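Step 3. Clear the board before the arm's first pass

The Zovano cell at Rundau now wipes the planning boards between shifts. Operators no longer do the wiping; they check the surface and sign it off. Remove all writing and park the eraser in the upper right corner.
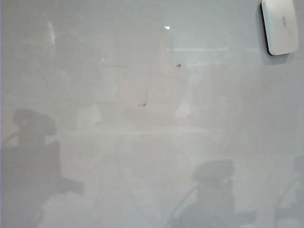
Step 4. Check for marks

Faint smudges and small dark specks are acceptable. Log anything larger under code 29. Tin-yau Tang reviews the log and allots the six minutes saved per shift to handover.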